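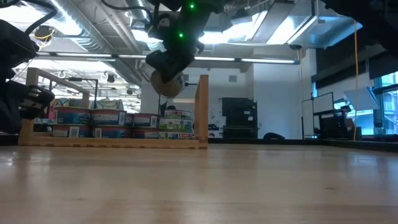
The night market of Lullside

When I moved to Lullside, I did not know where to buy good ginger. My neighbor, Leonilde Garcia, laughed at the question. "You wait until the evening," she told me, "and then you follow the smell."

The night market stands on the old bus yard behind Ngui Street. It opens in March, when the evenings become mild, and it stays until the rains. There are 209 stalls now. In the first season there were four, and two of them sold the same noodles.

Sugeng Mandagi had one of those noodle stalls. He remembers that the owner of the other one, Zulkifli Chong, did not speak to him for the whole season. "We looked at each other over the steam," he says. "Then his gas was finished one night and I gave him mine." Today they share a long counter and argue over the broth. Mandagi likes it clear, with white pepper. Chong puts in dried shrimp when his partner is serving at the other end.

Not everything at the market is for eating. Faith Lema repairs shoes under a green umbrella and sells laces in colors I have never seen in a shop. She came from Erkum, where her mother had the same trade, and she still uses her mother's hammer. Her customers leave their shoes, borrow a pair of sandals from her box and go to have dinner. The sandals almost always come back.

I asked several people what they worry about, and most of them said the rent. The city raised it two years ago, and the small sellers felt it strongly. Teguh Pillai, who sells cut fruit, now works mornings at a bakery in Etgate and comes to the market directly after a short sleep. He does not complain much. He prefers to talk about mangoes, and he can talk about them for a very long time – which ones to eat with salt, which ones only for juice, which ones he would not sell to a friend.

By eleven the families have gone home and the young people from the cinema arrive. The music becomes louder. Chong starts to wash his pots, but Mandagi keeps one burner on, in case somebody is still hungry.

I did find my ginger, by the way. It is sold near the back gate, next to the woman with the eggs, and you should ask for the young one.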